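How to Check a Secondhand Leather Wallet Before You Pay

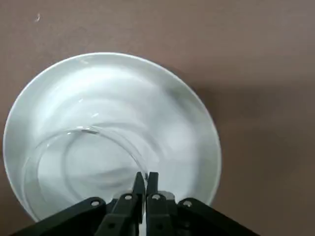 Clear flexible tubing coiled in a white dish.

By Angharad Samuel
Print | E-mail this page

These steps apply to bifold and zip-around wallets sold used, either in person or through an online listing. You need a ruler, a bright lamp and 2 minutes with the wallet in hand. For an online sale, ask the seller for close photos of each area named below.

1. Open the wallet flat under the lamp. Check the stitching along the fold first. Stitches should be equal in length and the thread should sit slightly below the surface of the leather. Count the stitches over one inch on the left panel and repeat on the right. The two counts should match.

2. Read the stamp. On a Sovine wallet the letters are pressed into the leather and have clean corners. Ink that sits on top of the surface, or letters with rounded edges, points to a copy.

3. Pull back the lining of the bill pocket. Sovine and Hughes both sew a small tag into the left seam. The tag number must match the one on the card, if the card is included. A missing card proves nothing. Many owners throw it out.

4. Run the zipper end to end two times. It should not catch at the corners. Look at the back of the pull for plating that has worn to a different color.

5. Bend one card slot with your thumb. Coated split leather shows fine cracks at the bend. Full-grain leather creases and then relaxes.

6. Compare the price. A used Hughes zip-around in fair condition sells for $60 and up at Gritonard. A "new" one listed well under that needs a closer look at steps 2 and 3.

If the wallet fails step 2 or step 3, do not buy it. A failure at step 4 alone is usually wear, and a repair shop can replace the zipper.

3,848 shares | 2 comments

Related items
Cleaning Suede Without Water
How to Read a Zorbridge Date Code
Replacing a Purse Strap Ring
Storing Leather Belts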